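Sim notebook, kitchen task, student robotics club. January, started 4.40 pm

Present: me, Seung-woo, Byung-chul (left early for the bus). Still on the fridge job for the Flatance round. Arm has to go in, fetch the thing it's told to fetch, come out, not knock the shelf. Easy on paper.

Scene is the red kitchen from the Brerkevholm pack, fridge set to start open so we don't burn time on the door. Door comes later, see bottom.
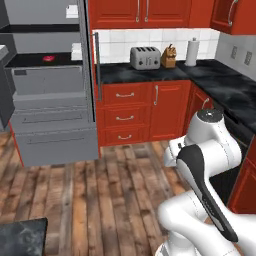
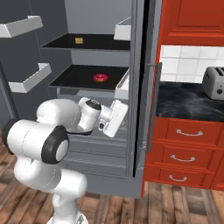 Setup today
Controller: Myung branch, not main. Main still has the old wrist limits, don't use it.
Scene seed 564. Keep it at 564 until the reach is sorted, then start randomising. I know Seung-woo wants to randomise now. Not yet.
Time limit per run 40 seconds, same as the rules sheet.
Gripper force left at default.

Run notes
First batch all junk. Arm went for a point well above the shelf and sat there twitching till timeout. Spent ages on the planner before Byung-chul asked which frame the target was in. World frame. Planner wants base frame. My fault, I copied the block from the table-wiping task where the base sits at the origin so it never mattered. Fixed in the target loader, added a check that shouts if the frame name is missing.

Second batch better. Gets to the opening, lines up, then the elbow swings wide and clips the fridge door on the way in. Contact log full of it. Tried:
- raising the approach point. Worse, wrist runs out of travel
- coming in lower and tilting up at the end. Good, mostly. Slow
- base moved a bit away from the door side. Best of the lot but I'm not sure we're allowed to move the base, need to reread the rules

Went with the low approach for now and left the base alone. Two clean entries in a row after that, then a bad one, then I ran out of patience and had a biscuit.

Grasp itself is still poor. Fingers close early. The close command goes out when the arm says it has arrived, and it says that while it's still moving slightly. Put in a short settle wait. Helps but eats into the time limit. Seung-woo thinks we should test on joint speed instead of a fixed wait, he's right, he can write it.

Also the collision shape for the shelves is thicker than what gets drawn, so the arm "hits" something that isn't there to look at. Turn on the collision overlay before you blame the planner!! Lost a good half hour to that. Have not edited the shape because the judges will run their own copy of the scene and ours would stop matching.

Drileo logger
Works now. Had to be started before the sim, not after, otherwise it misses the first few steps and the timestamps go negative. Put that in the readme please somebody. Files were getting silly big so I dropped the wrist view to every third step. If anyone needs the full rate for training, shout before the next batch, I can't get the skipped steps back afterwards.

Random stuff
Wood floor texture makes the render crawl on the old lab machine. Ran headless for batches, only turned the view on to check odd failures. Much quicker.
The drawers at the bottom of the fridge can be moved by contact. I'd assumed they were fixed. Changes the result if the lower links brush them so reset fully between runs, dont just send the arm home.
Someone renamed the results folder again. Please stop.

Question from Byung-chul before he went: does dropping the object on the floor count as a fail straight away or can the arm pick it up and carry on? Rules sheet says "task object must finish in the goal area" and nothing about the floor. He's going to email the organisers. Until we hear, our script treats it as a fail.

Where it's at, 7.15 pm
3 full successes out of the last batch, the rest mostly early closing plus the odd door clip. Not great, but last week we had none.

To do
Seung-woo: joint speed check in place of the settle wait. Merge to Myung only, not main
Byung-chul: email, and find out about moving the base while he's at it
Me: tidy the target loader, write a test for the frame thing so it can't come back, ask for the faster machine
All: no work on opening the door until the reach is reliable. I mean it

Left a long batch going overnight on the machine by the window. Note on the keyboard says do not log out. Output goes to the new folder, the one with the underscore.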